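Livard Supporters' Group Questions Club's Loan Claims

Minside, 2024-10-18

The Livard Supporters' Group has asked Livard FC to explain how it plans to judge its new loan program, after the club said this week that sending young players out to smaller teams would "fast-track" them into the senior side.

The club will send nine academy players to Koutsoukos Athletic and Skundero Town when the transfer window opens in January. It has called the plan a clear route to the first team. The group would like that to be true. It has read the club's statement several times and found very little to back it up.

Livard has made this kind of promise before. By the group's own count, 60 players have gone out on loan from the club under its last 3 head coaches. Only 2 of them went on to start more than a handful of league games for Livard. The rest were sold, released or loaned out again, and most of them left without a word on the club's website.

The group accepts that a loan can help a young player. Regular games against grown men teach things that a youth league can't. But a loan helps only if the player plays, and the statement is silent on minutes, positions and coaching. Skundero already has a settled back line and is fighting for promotion. It is hard to see why its coach would drop a trusted defender to do Livard a favor.

There is also the matter of money. The club says the program "pays for itself" but gives no figures. If Koutsoukos and Skundero are covering the wages, the club should say so. If Livard is still paying, season ticket holders who were told last summer that prices had to rise may want to know what they are buying.

"We have heard the word pathway at every fan meeting for years," the group said. "We would like to see somebody reach the end of it. Show us the minutes, show us the costs, and tell us who is going to watch these games and report back."

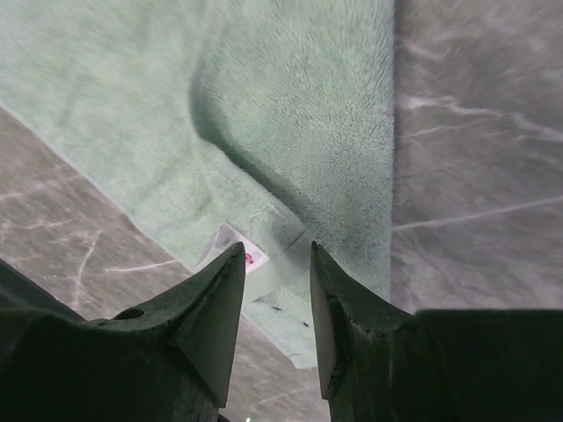
What is the group asking the club to do?

Publish the terms of each loan before January, including who pays the wages and whether the player can be called back, and then report playing time at the end of every month.

The group has also asked for a place on the agenda at the club's next open meeting in Minside. A request sent after the first announcement brought a short reply saying that the club "values all feedback" – it did not answer any of the questions.

Members will vote on their next step once the club responds in writing. Until then, the group will not lend its name to any publicity for the program.

Issued by the Livard Supporters' Group, Minside.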